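Tutorials › Greifen & Planen › Werkzeuge

Griffplanung in der Kiste: Kandidaten filtern, bevor der Planer sie sieht

Von Siyabonga Ndlovu, Donnerstag, 5. Mai

Zuletzt aktualisiert: im September (Abschnitt über den Trennsteg ergänzt)

In diesem Tutorial zeige ich, wie man mit Stakix eine Filterstufe zwischen die Wahrnehmung und den Bewegungsplaner setzt. Ich gehe davon aus, dass Sie die Grundinstallation schon gemacht haben und dass Ihre Kamera extrinsisch kalibriert ist. Wenn die Kalibrierung noch fehlt, dann machen Sie bitte zuerst diese, denn alle Abstände unten sind in Millimetern angegeben und ein Fehler in der Kamerapose geht direkt in sie ein.

Das Problem ist schnell erklärt. Die Segmentierung liefert für jedes längliche Teil eine Maske und eine Hauptachse. Daraus erzeugt der Sampler Griffkandidaten, bei uns 300 pro Aufnahme. Viele davon sehen für den Sampler gut aus, aber der Arm kann sie gar nicht ausführen: Ein Finger würde in der Wand stecken, oder die Greiferpalme stößt an den Nachbarn. Wenn man alle 300 an den Planer gibt, rechnet er lange an Kandidaten, die eine einfache geometrische Prüfung in sehr kurzer Zeit verworfen hätte.

Was Sie brauchen

Eine laufende Stakix-Instanz mit dem Modul kartha (unser Kollisionsmodul, es wird bei der Installation mitgeliefert, ist aber nicht automatisch aktiv). Ein Modell der Kiste, entweder als Netz oder als Satz von Ebenen. Ein Modell des Greifers mit beiden Fingern und, wichtig, auch mit allem, was über den Fingern hängt. Eine Tiefenkamera mit fester Position.

Schritt 1: Die Kiste als Ebenen beschreiben

Man kann das CAD-Netz der Kiste nehmen, aber ich empfehle Ebenen. Die Abstandsrechnung wird dadurch einfacher, und Sie können für jede Wand eine eigene Toleranz setzen. In der Datei kiste.yaml sieht das bei uns so aus:

boden: toleranz_mm: 2
wand_links: toleranz_mm: 2
wand_rechts: toleranz_mm: 2
wand_vorne: toleranz_mm: 2
trennsteg: typ: geneigt

Die Neigung des Stegs wird nicht von Hand eingetragen. Rufen Sie stakix fit-planes mit einer Aufnahme der leeren Kiste auf, das Programm schätzt dann die Ebenen und schreibt sie in dieselbe Datei. Bitte kontrollieren Sie das Ergebnis im Viewer. Bei matten grauen Kisten funktioniert es gut, bei glänzenden Böden kann die Tiefenkarte Löcher haben, und dann kippt die Bodenebene ein wenig.

Schritt 2: Abstand zur Wand prüfen

Für jeden Kandidaten berechnet kartha die Lage der beiden Fingerspitzen beim Schließen und beim Öffnen. Das Öffnen wird oft vergessen. Ein Griff kann beim Schließen frei sein, aber der geöffnete Finger braucht auf der Außenseite mehr Platz, als zwischen Teil und Wand vorhanden ist. In unserer Konfiguration steht:

filter.wand.min_abstand_mm = 2
filter.wand.zustand = offen

Der Wert für den Zustand ist in der Standardkonfiguration „geschlossen“. Ich habe nie verstanden, warum das so gewählt wurde, und ich rate Ihnen, ihn gleich zu ändern.

Schritt 3: Nachbarn berücksichtigen

Wenn zwei Teile parallel nebeneinander liegen, passt zwischen sie meistens kein Finger. Der Filter betrachtet deshalb die Masken aller anderen Teile als Hindernisse. Dafür müssen die Masken getrennt sein. Liegen zwei Teile gleicher Farbe direkt aneinander, dann verschmelzen sie in der Segmentierung gern zu einem einzigen, breiten Objekt, und der Sampler schlägt einen Griff über beide vor. Mein Kollege Chandrasekhar Chettiar hat dafür eine Breitenprüfung geschrieben: Ist eine Maske quer zur Hauptachse breiter als 35 mm, wird sie als verdächtig markiert und bekommt keine Kandidaten, bis eine neue Aufnahme vorliegt. 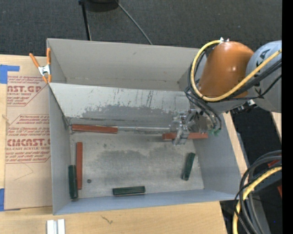 Die Grenze von 35 mm gilt natürlich nur für unsere Teile. Messen Sie das breiteste Ihrer Teile und geben Sie etwas Reserve dazu. Der Parameter heißt filter.maske.max_breite_mm und wird zur Laufzeit neu gelesen, man muss den Dienst also nicht neu starten.

Bei Teilen mit verschiedener Farbe ist die Trennung leichter. Trotzdem verlasse ich mich nicht auf die Farbe allein. Dunkelgrün auf einem grauen Boden mit Flecken hat in der Tiefe mehr Kontrast als im Bild, bei Rotbraun ist es eher umgekehrt. Wir gewichten beide Kanäle gleich und haben damit gute Erfahrung gemacht.

Schritt 4: Schräge Teile

Nicht alle Teile liegen flach. Eines kann sich mit einem Ende an eine Wand lehnen oder leicht vom Boden abheben. Die Hauptachse in der Bildebene ist dann noch richtig, aber die Höhe des Griffpunktes ist falsch, wenn man sie nur aus dem Schwerpunkt nimmt. Lassen Sie Stakix die Achse in 3D schätzen:

achse.modus = 3d
achse.min_punkte = 200

Unter 200 Tiefenpunkten pro Maske ist die Schätzung nach unserer Erfahrung nicht stabil, und der Filter fällt auf den flachen Modus zurück. Dies wird im Log als Warnung geschrieben. Wenn die Warnung häufig kommt, steht die Kamera vermutlich zu hoch oder das Teil wird vom Arm verdeckt. Im zweiten Fall hilft es, die Aufnahme erst auszulösen, wenn der Arm die Warteposition erreicht hat.

Schritt 5: Der Trennsteg

Diesen Abschnitt habe ich nachträglich geschrieben, nach einer Rückfrage von der Firma Ristow, die mit einer ähnlich geteilten Kiste arbeitet. Ein geneigter Steg macht zwei verschiedene Schwierigkeiten. Erstens rutschen Teile an seinen Fuß und bleiben dort parallel zu ihm liegen. Der eine Finger muss dann zwischen Teil und Steg, wo unten fast kein Platz ist. Zweitens ist der Abstand zum Steg von der Höhe abhängig. Eine Prüfung nur an der Fingerspitze reicht nicht aus, je nach Neigung kann der obere Teil des Fingers den Steg zuerst berühren.

Setzen Sie daher für den Steg:

filter.trennsteg.pruefung = ganzer_finger
filter.trennsteg.anfahrt = gekippt

Mit „gekippt“ erlaubt man dem Sampler, die Anfahrtsrichtung an die Neigung des Stegs anzupassen. Es kostet etwas Rechenzeit, aber ohne diese Option bleiben die Teile am Steg oft bis zum Schluss in der Kiste. Wenn auch damit kein Kandidat übrig bleibt, verwenden wir eine Schiebebewegung: Der geschlossene Greifer fährt an einem Ende des Teils auf den Boden und schiebt es von dem Steg weg. Danach kommt eine neue Aufnahme. Die Schiebebewegung ist in Stakix nicht enthalten, Sie müssen sie als eigene Primitive registrieren.

Schritt 6: Kabel ins Modell nehmen

Ich schreibe dazu einen eigenen Schritt, obwohl es nur eine Zeile in der Konfiguration ist. Kabel, die in einer Schleife am Handgelenk hängen, sind im URDF fast nie enthalten. Der Planer hält eine Pose für frei, und in Wirklichkeit streift die Schleife über den Kistenrand. Wir hängen eine Kapsel an das letzte Glied, die den Raum der Kabel großzügig umschließt:

greifer.zusatz = kapsel_kabel

Die Kapsel soll sich mit dem letzten Gelenk nicht mitdrehen, wenn Ihre Kabel davor befestigt sind. Prüfen Sie bitte, an welchem Glied sie hängt. Denken Sie auch an Klemmen, die über den Rand der Kiste ragen, und tragen Sie diese als feste Hindernisse ein. Für eine Klemme genügt ein Quader.

Schritt 7: Testen ohne Bewegung

Starten Sie stakix replay mit einer gespeicherten Aufnahme und der Option nur_filter. Sie bekommen eine Liste der Kandidaten mit dem Grund der Ablehnung. Schauen Sie zuerst auf die Verteilung der Gründe. Wenn fast alles wegen „wand“ abgelehnt wird, obwohl Teile frei in der Mitte liegen, stimmt meistens das Koordinatensystem der Kiste nicht. Wenn gar nichts abgelehnt wird, ist kartha wahrscheinlich nicht aktiv. Beides ist mir selbst schon passiert.

Erst wenn diese Liste plausibel ist, geben Sie die Kandidaten an den Planer. Fahren Sie die ersten Griffe mit reduzierter Geschwindigkeit und mit der Hand am Nothalt.

Bekannte Einschränkungen

In der Version Flirkstead werden verdächtige Masken nach einem Neustart des Dienstes vergessen, dadurch kann ein Doppelteil einmal Kandidaten bekommen. Die gekippte Anfahrt arbeitet zurzeit nur mit Zweifingergreifern. Wer mehrere Stege in einer Kiste hat, muss sie einzeln benennen (trennsteg_a, trennsteg_b), eine Liste wird vom Parser noch nicht gelesen.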